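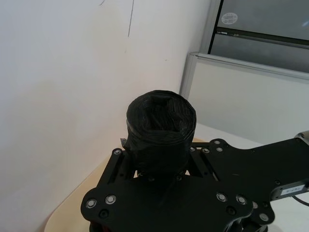
Dark wrapping on a cylinder. The edges are folded and wrinkled along the rounded top rim.

Why flat sheets crease on round things

Explainers for ages 9 to 12
Written by Vignesh Rai. Checked by Remigiusz Sowa.
Updated 11/04/2025

Wrap a book in paper and the job is easy. The paper lies flat on the cover, turns sharply at the edges and lies flat again on the back. Wrap a football in the same paper and the result is a mess of folds. The paper is the same and so is the person doing the wrapping. The difference is in the shape underneath.

The branch of mathematics that deals with this is called geometry. The part we need is the part about curves.

Two kinds of curved surface

Take a sheet of paper and roll it into a tube. It rolls without a single wrinkle. Unroll it and the sheet is just as it was. A tube is curved, but it curves in one direction only. If you lay a ruler along its length, the ruler touches the tube all the way. If you lay the ruler across it, the ruler rocks.

A cone works the same way. You can make a paper cone without any creases, which is why paper cones are used for chips and party hats.

A ball is different. Lay a ruler on a ball in any direction you like and it always rocks. The ball curves in two directions at once. Mathematicians call a tube "developable", meaning that its surface can be opened out flat. A ball is not developable. No part of a ball, however small, can be opened out perfectly flat.

Where the extra material goes

Paper bends well and stretches badly. To cover part of a ball, a flat sheet would have to shrink in some places or stretch in others. Paper can do very little of either. The material that does not fit has to go somewhere, and it goes into folds.

We can work out how much does not fit. Suppose you have a round cake tin with straight sides. It measures 218 mm across the top. The distance round the edge of a circle is called the circumference, and it is found by multiplying the distance across by pi. Pi is a number a little bigger than 3.14. For the tin, to the nearest millimetre, the circumference is 685 mm.

Now cut a circle of paper that measures 319 mm across. Its circumference, to the nearest millimetre, is 1002 mm. Put the paper on top of the tin with its centre in the middle and press the overhanging part down against the sides.

The edge of the paper is 1002 mm long. The tin is only 685 mm round. Take one from the other and 317 mm is left over. That length has to be taken up by folds, and it is nearly a third of the whole edge.

The flat top of the tin has no wrinkles at all. Close to the rim the folds are small. They get deeper further down the side, where there is more spare paper to hide. Look at the paper case of a fairy cake and you will see the same pattern. The base is smooth and the ridges begin at the corner.

Pleats, puckers and crumples

Folds are not all alike. It helps to have names for them.

A pleat is a neat fold laid flat to one side. Pleats are made on purpose, at even distances. Cake cases, skirts and coffee filters have them.

A pucker is a small raised wave. Puckers form where a sheet is being squeezed along its edge and has not yet been pressed flat.

A crumple is a fold with sharp points in it. When you screw up a sheet of paper, the paper does most of its bending along narrow ridges, and the ridges meet at points. Flatten the sheet out again and the ridges stay behind as lines.

Why some materials wrinkle less

Cling film, balloon rubber and woollen cloth all cover a ball more smoothly than paper does. Each of them can stretch. Rubber can stretch to several times its own length and then spring back. Wool cloth is made of loops or crossed threads that can shift past one another, so the cloth changes shape even though each thread stays nearly the same length.

Kitchen foil is worse than paper for springing back. Once it is bent it stays bent. This makes it useful for covering a bowl, as the folds hold themselves down and no string is needed.

Thickness matters as well. A thin sheet bends easily, so it tends to make many small wrinkles. A thick sheet is hard to bend, so it makes a few large ones. You can check this with a tissue and a piece of thin card cut to the same size.

The same problem with maps

The Earth is very nearly a ball and a map is flat. A map maker has the wrapping problem the other way round. Peel an orange, press the peel on to a table and it splits. It has to split, as there is not enough material at the edges to lie flat without gaps.

Maps cannot have gaps all over them, so map makers stretch the picture to fill the gaps in. On many world maps the stretching is greatest near the poles. Greenland then looks close to the size of Africa, when Africa is in fact about fourteen times as large. Every flat map of the world gets something wrong. It may be the sizes, the shapes, the distances or the directions. The map maker decides which errors matter least for the person using it.

How people get round it

One way is to cut darts. A dart is a wedge taken out of the edge of a sheet so that the two sides of the gap can be joined. Dressmakers use darts at the waist and shoulder.

Another way is to use many small pieces. A football is made from panels, and the narrow panels of a beach ball are called gores. Gores are pointed at both ends. Printed globes are often covered with paper gores, which are damped before they are glued so that they will stretch slightly.

A third way is heat. Some plastics shrink when they are warmed. A sleeve of this plastic is put loosely over a bottle and heated, and it pulls in to fit the neck.

Try it yourself

You will need a round tin, a ruler, a pencil, scissors and three sheets of paper.

Draw round the tin on the first sheet. Draw a second circle 3 cm outside the first and cut along the outer line. Put the paper on the tin and press the edge down. Count the folds.

Do the same with the second sheet, but this time snip from the outer edge to the inner line every 2 cm before you press it down. The flaps will overlap. The overlaps are the spare paper.

On the third sheet, cut out narrow wedges in place of the snips. Change the width of the wedges until the flaps meet with no overlap and no gap.

Words used on this page

Circumference: the distance round a circle.
Developable: able to be opened out flat without stretching or tearing.
Dart: a wedge removed from a sheet to make it curve.
Gore: a narrow panel, pointed at both ends, used to cover a ball.
Pleat: a fold made on purpose and laid flat.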